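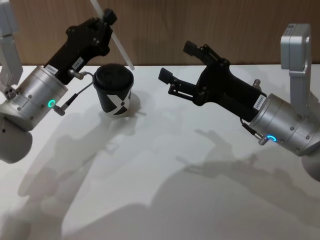
Workshop notebook, Serrano studio, August
Entry opened 7:40 a.m.

Breathing practice, second block. The morning group completed the seated sequence as set out in the Cekgate handbook: five minutes of quiet sitting, ten minutes of slow nasal breathing, then the counted breath with a longer exhale. The counted breath was held at four in and six out. The earlier plan to move to four in and eight out is postponed until the next block.

Attendance sheets for the block have been entered. The running total of logged practice sessions now stands at 1,399, of which 1,135 are complete records. A further 244 lack the closing rest time and should be kept apart from the main table. The remaining 20 were entered under the old form and have yet to be sorted.

Observations. Participants who sat on a folded blanket kept an upright back for longer than in the previous block. Two asked for a chair and were given one; their records are marked C. The instruction "lift the chest" continues to produce raised shoulders and a held breath. The wording "let the ribs widen" was used in its place for the second half and will be kept for now.

The Jimura timer rang 2 minutes early in the final rest. The fault was also noted in the first block. Until it is replaced, the instructor is to use the wall clock and speak the closing words without a bell.

Standing postures were shortened. Mountain and tree were held against the wall for eight breaths on each side. Warrior was left out, as the floor mats from Divby slide when the back foot is turned. The supplier has been asked whether a heavier mat is available in the same length. No reply so far.

Evening session, 6:15 p.m. Same sequence, lights lowered. The room was noisy until half past six and the quiet sitting was repeated. Closing rest ran to twelve minutes.

For the next entry: sort the old forms, print new record sheets with the rest time moved to the top line, and check the blankets for wear.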